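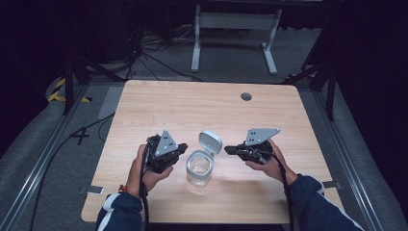

Step 4: Decant, label, and forgive yourself

By now you have emptied the spice cupboard, sniffed everything in it and thrown out the turmeric that came with the house. What's left needs a home.

Small clear tubs with flip-top lids suit anything you shake or pinch. Wash them, then leave them open overnight. Cumin poured into a damp tub sets like grout, and you'll be chiselling it out in September.

Fill each one to a finger's width below the rim. Use a funnel, or a folded envelope if your funnel has gone wherever funnels go. Do the chilli last and keep your hands off your face.

Label the tub and leave the lid alone. Lids migrate. Write the name and the month you opened the packet, in pencil on masking tape. I once bought the Plostutent label maker, which offers 17 typefaces and jams in all of them.

Step 5: Put them back

Alphabetical order looks splendid for 10 days. After that, sort by how often you cook with things: daily at the front, monthly behind, and the star anise at the back with its regrets.

Leftovers that won't fit go in one bag, clipped shut, on the top shelf. One bag. If you find you need a second, return to Step 2 and be harsher with the paprikas.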